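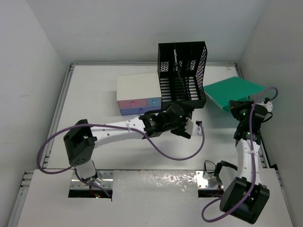

Academic Ceremonies and Their Records
Handout 2, Shirin Safavi

In this session we look at how a college graduation is organised and what papers it leaves behind. Please read the Kalness College programme before you come.

The order of the day
The procession enters first, normally with the teaching staff in front. At Kalness the students sit by subject and not by surname, so the reader of names must have the same list as the ushers. In the July programme 1,784 names are printed — this includes students who receive the award in absence.

Words to know
Conferral: the formal act of giving the degree.
In absentia: the student is not present at the ceremony.
Marshal: the person who leads one group to its seats.

For the seminar
Compare page 9 of the Kalness programme with page 11 of the Grummont one. Which of them tells you more about part-time students? Write one paragraph and bring it on paper. Late work goes in my box in the Costello Building before 2 pm.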